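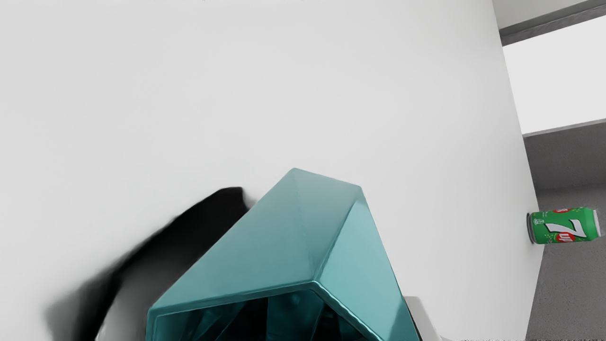
What is the Clendura project group required to submit this term?

The group submits a simulated pick-and-place task, a written method and a supervised diary kept for the length of the unit.

Home Units Project diaries Staff Library

Clendura Student Robotics Project
Diary entry, 2020-07-10
Entry kept by Ademir Seixas, student recorder

The session opened at the usual hour with seven students in attendance online. Mr Fehr supervised. The entry from the previous session was read and accepted with one correction: the task configuration is to be recorded under the name Tramari, and the earlier working title is no longer to be used in file names or in the report.

Work continued on the bench task in simulation. The can remains the target object. It was agreed that the green 7UP model be retained for the assessed runs, as the marking sheet has already been written for it. The start position at the border of the white surface was discussed at length. One view was that a can placed so near the edge is an unfair test for a beginners' class. The other was that the marking sheet permits any start position and that the harder cases ought to be reported. Mr Fehr ruled that edge positions may stay in the set, provided that they are listed separately in the results table.

The overnight batch was then reviewed. Of 2000 attempts, 432 were logged as successful. The group had expected a better figure after the changes made in April and spent the greater part of the session on the log. Two faults were identified. The first is in the approach script, which takes the height of the can from an old settings file. The second is in the scoring, where an attempt is recorded as a failure if the can is still moving when the timer expires. The second fault means that the figure above cannot be quoted in the report, and it has been marked accordingly in the shared folder.

I should record that the scoring rule was my own work. I have undertaken to rewrite it before the next session and to have it checked by another member of the group prior to use.

Camera placement was raised under general matters. Several students find the strongly tilted view difficult to read when comparing runs, with the can lying sideways on the screen. A proposal to rotate the saved images for the report was supported. The images used by the program itself will be left as they are, so that this batch and the next can be compared on equal terms.

The colour of the teal part was queried again. No change was made.

The machine designated Vasconcelos is reserved for the repeat batch. Students are reminded to log off from it at the end of the day and to leave the Clomov folder untouched, as it contains the submitted work of the other class.

Actions arising:
Scoring rule to be rewritten and checked (A. Seixas).
Can height to be read from the current settings file (approach script pair).
Edge positions to be separated in the results table (all).
Draft method section to be sent to Mr Fehr for comment (writing pair).

The session closed early at the request of the supervisor. Diary entry read and initialled: B. Fehr.

Contact the project office | © Clendura Student Robotics Project | Back to top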